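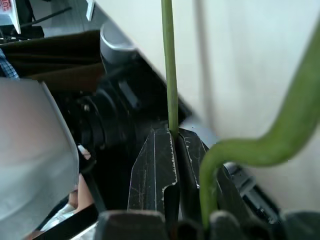 The robots in the greenhouse: your questions, answered (mostly by me)

I'm Songül Kahraman, I run the tying and training crew at Hegazy, and since the arms came in I've been asked the same things at lunch so many times that the office told me to write it all down. So I did. If your question isn't on this page, come find me in the packing hall before 7, when I still have coffee.

What do the robots do, exactly?
They hold and guide stems. That's the job we wanted off people's hands first, because it's the one that wrecks your wrists and shoulders by the end of the season. The arm closes its two fingers around a stem and keeps it steady while one of us does the clip or the tie. The picking stays with us, and so does the side-shoot work, at least through next year.

Are they going to replace us?
I asked this one myself, in the first meeting, and pretty loudly. The answer we got in writing is that no one on the current crew loses a spot over the arms. What changes is how the crew is split. We used to have 5 people on tying all day and now we have 3, and the other two moved to grading and plant health. Both asked to move, by the way!

Will my pay change?
Your hourly rate stays the same. The piece bonus for tying is gone, and in its place there's a flat shift bonus for anyone signed off on the arms. For most of us it comes out a little better. If you were one of the really fast ones (you know who you are) it may come out a little worse, and there's a top-up until the end of October while we sort that out. Bring me your slips if the numbers look wrong.

Who trains the robot?
We do, and I didn't expect to like it as much as I do. You work next to the arm, show it where to take hold, and mark each try as good or bad. Our old hands turned out to be the best teachers, because they know how much squeeze a young stem can take. We logged 1089 grips in the first round at the Prostitz site before anybody let it near a full row.

Does it hurt the plants?
Sometimes, yes. We lost 138 stems in that first round, mostly thin ones that got pinched too hard or pulled sideways. My rule for the crew is that if you see it grab low on a soft stem, you stop it. Don't wait to see how it goes.

Is it safe to have my hands near it?
Near it, yes, once you've done the training. Between the fingers, no, never while it's powered for a job. The arm runs slow when it's in shared mode and there's a stop button at each bench. Roll your sleeves up or button them tight, and leave rings and bracelets in your locker.

What if it gets stuck?
Press stop, step back, and call whoever is lead that shift. Please don't pry the fingers open with your clippers — I have already had that conversation twice. Undivetti, who service the arms, have a technician on the phone until 4 in the afternoon. After that, park the bench and go back to tying by hand until morning.

Why are the fingers so scratched up?
They get used a lot, and they bump into clips and brackets all day. Scuffs are fine. A bent finger or a sharp edge is not fine, so tell your lead and tag the bench.

Can I say no to working with them?
For now, yes. Tell me or the office at Colier and we'll put you on a hand row. I'd try it for a week first, though. A couple of people who swore they'd hate it now complain when their bench is down.

How do I sign up for training?
There's a sheet outside the break room. Sessions are two mornings, paid, in small groups, and you'll get your hands on the controls the first day.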